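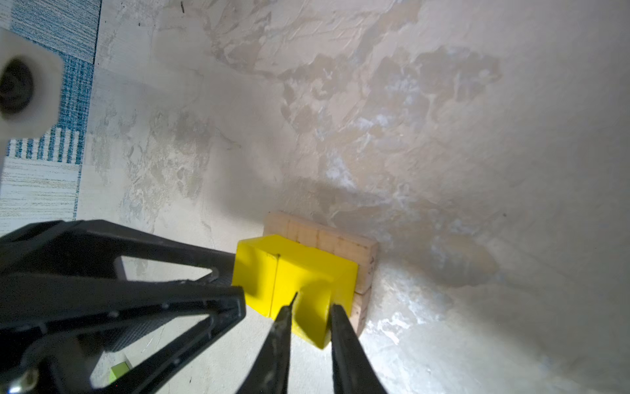 Segundo Tegan Baxter, um bloco com entalhe já decidiu metade da brincadeira pela criança, e mais valia dar-lhe uma caixa de tábuas cortadas à esquadria.

A objeção foi feita na aula anterior e ficou sem resposta decente. Serve de ponto de partida.

Materiais de Jogo e Construção
Apontamentos da aula 5
Blocos lisos, blocos com forma: o que se afirma e o que se consegue sustentar

Leitura prévia: o capítulo de Gosselin sobre encaixes (o segundo, já que o primeiro é quase todo história) e a ficha técnica da série Flikora. Quem não leu consegue acompanhar até à secção 3, daí em diante duvido.

1. O problema

Há duas famílias de blocos que aparecem sempre misturadas na mesma caixa. De um lado o paralelepípedo de madeira, sem acabamento ou quase. Do outro a peça com forma própria: curva, degrau, reentrância, cor forte. Os catálogos chamam à primeira "aberta" e à segunda "orientada", e a partir daí constroem uma hierarquia inteira. O bloco aberto desenvolveria a imaginação, o orientado a coordenação. Ou o contrário, conforme o que estiver à venda nessa página.

Convém desconfiar de ambas as frases. "Aberto" descreve o objeto ou descreve o que esperamos de quem lhe pega? Nos textos que vos dei, o termo muda de sentido entre o primeiro parágrafo e o último, e ninguém avisa o leitor. Gosselin é o mais cuidadoso dos três autores e mesmo assim escorrega quando passa dos encaixes simples para os jogos de montagem.

2. O que uma forma sugere

Peguemos no par mais elementar: um bloco amarelo vivo com uma reentrância curva na face da frente e topo plano, encostado a um bloco retangular de madeira clara, sem acabamento, com o veio à vista. A parede de estuque faz de terceiro elemento, e é costume esquecê-la. Numa construção encostada à parede, a parede trabalha. Impede um dos lados de cair e dispensa metade das decisões de equilíbrio. Vi relatórios de estágio que elogiam a estabilidade de uma torre sem uma palavra sobre o apoio que ela tinha atrás.

A reentrância convida a quê? A resposta habitual é "a encaixar um cilindro". Talvez. Também convida a pôr os dedos, a usar a peça como ponte baixa, a virá-la ao contrário para ver se balança, a ignorar a curva por completo e empilhar sobre o topo plano. O convite de uma forma é uma hipótese nossa. Enquanto não houver observação, com registo, fica hipótese. Na discussão de hoje peço que se escreva "pode sugerir" onde os manuais escrevem "promove".

O degrau lateral levanta um caso parecido. Há quem o leia como patamar, há quem o leia como defeito de simetria. Um degrau num bloco pode servir para assentar outra peça mais baixa, mas só se existir outra peça com a altura certa, e isso depende do conjunto. Avaliar uma peça isolada é um mau hábito que vem das fichas de compra.

3. Madeira, plástico, tinta

A secção que mais discussão costuma dar, e a que menos a merece.

Diz-se que a madeira é "quente", "honesta", "natural". São adjetivos morais aplicados a um material de construção. A madeira sem acabamento tem propriedades verificáveis: atrito razoável entre faces, massa que varia com a espécie e com a humidade, arestas que amolgam. Isto chega e sobra para uma aula. O resto é decoração de catálogo.

Quanto às superfícies coloridas e ligeiramente brilhantes, cuidado com a identificação à vista. No bloco amarelo de que falámos, o brilho tanto serve a uma peça pintada como a uma peça de plástico. Quem escreve "plástico" no registo por ter visto brilho está a adivinhar. O mesmo para uma linha escura e fina numa face: pode ser junta, pode ser outra coisa, e só se decide com a peça na mão. Do lado da madeira, duas camadas sobrepostas não se distinguem com segurança de uma peça única com um rasgo, pelo menos à distância a que costumamos observar.

Regra para os vossos registos:
– material: preencher só depois de pegar na peça;
– acabamento: descrever (mate, brilhante, com veio), sem nomear o produto;
– marcas: anotar a posição, deixar a origem em branco se não for conhecida.

A última linha tem razão de ser. Riscos ténues na ponta de um bloco, a lápis ou a tinta, foram interpretados num trabalho do ano passado como "vestígios de planeamento da criança". Não havia criança nenhuma no registo. Podiam ser marcas de corte, de arrumação, de qualquer adulto com um lápis atrás da orelha.

4. A promessa das medidas coordenadas

A Nikmont apresenta a série Flikora como sistema modular. A ideia é velha e boa: se a largura de uma peça cabe um número inteiro de vezes no comprimento da outra, as construções fecham. A proporção mais corrente em blocos lisos é 2 para 1, e quem já passou uma tarde no chão com eles sabe o conforto que dá substituir um bloco comprido por dois curtos.

O que me parece menos demonstrado é a passagem seguinte do argumento, a de que a criança "interioriza a fração" ao fazer a substituição. Substituir peças até encaixar é uma competência. Saber que uma é metade da outra é uma segunda competência. Entre as duas pode passar muito tempo, e a ficha da Nikmont trata-as como uma só. Peço que leiam esse parágrafo com um lápis na mão.

As peças com curva complicam as contas. Uma reentrância não tem comprimento útil único, tem abertura e profundidade, e um cilindro que entra na abertura pode ficar alto demais para a profundidade. Os sistemas modulares resolvem isto declarando uma medida nominal (100 mm de lado, por exemplo) e calando as tolerâncias. Meçam. Vão encontrar diferenças pequenas que, empilhadas, deixam de ser pequenas.

5. Encostar, empilhar, encaixar

Três verbos que nos relatórios aparecem como sinónimos.

Encostar: as peças tocam-se por uma face vertical e cada uma se aguenta sozinha. Retira-se uma e a outra fica.

Empilhar: a de cima depende da de baixo. O atrito conta, o centro de massa também.

Encaixar: a forma de uma limita o movimento da outra em pelo menos uma direção. Uma peça pousada numa reentrância larga não está encaixada se continua a deslizar para os lados e para a frente.

Com estas definições, boa parte das "construções por encaixe" descritas na bibliografia passa a empilhamento simples. Nkrumah Ackah perguntou se isso não será pedantismo. É possível que seja. Mas se o argumento a favor do bloco com forma assenta no encaixe, temos o direito de exigir que haja encaixe.

6. De volta à objeção

Um bloco com entalhe decide metade da brincadeira? Para o afirmar seria preciso comparar o que acontece com e sem essas peças, no mesmo grupo, com tempo suficiente para a novidade passar. O estudo de Fombridge, que toda a gente cita, não faz isso: compara duas salas diferentes, com adultos diferentes, e a sala dos blocos lisos tinha o dobro do espaço no chão. Tirar daí uma conclusão sobre a forma das peças parece-me temerário.

A posição contrária também não está melhor. Os defensores da peça com forma mostram construções vistosas, fotografadas no fim, sem registo do caminho nem das tentativas abandonadas. Uma construção bonita diz pouco sobre quem a fez, e menos ainda quando há um adulto por perto a endireitar cantos.

Fico com uma suspeita modesta, que vos deixo para contestar. O efeito da forma parece depender da quantidade: uma peça com curva no meio de muitos paralelepípedos é um acontecimento, uma caixa só de curvas cansa. Não tenho dados que o provem. Tenho caixas arrumadas e desarrumadas durante anos, o que é outra coisa.

7. Trabalho prático

Grupos de 3. Cada grupo escolhe uma peça lisa e uma peça com reentrância ou degrau, da caixa comum do armário.

a) Desenhar as duas peças em vista frontal e lateral, com medidas tiradas por dois elementos em separado. Se os valores não coincidirem, apresentam-se ambos.
b) Registar todas as posições estáveis de cada peça sobre o chão e contra a parede, em listas separadas.
c) Escrever uma página sobre o que a forma pode sugerir, com pelo menos um uso que contradiga o uso previsto pelo fabricante.
d) Escolher uma frase da ficha Flikora e reescrevê-la de modo a afirmar apenas o que se consegue verificar.

Na alínea d) aceitam-se respostas muito curtas – no ano passado a melhor tinha uma linha e retirava quatro adjetivos.

Entrega em papel, no início da aula seguinte. As peças voltam para a caixa no fim de cada sessão, com as lisas por baixo. Quem quiser usar peças trazidas de casa pode fazê-lo, desde que a página da alínea c) diga de onde vêm, quando se souber.

Para a próxima: segundo capítulo de Gosselin outra vez, agora com as notas de rodapé, onde está a parte que interessa sobre tolerâncias.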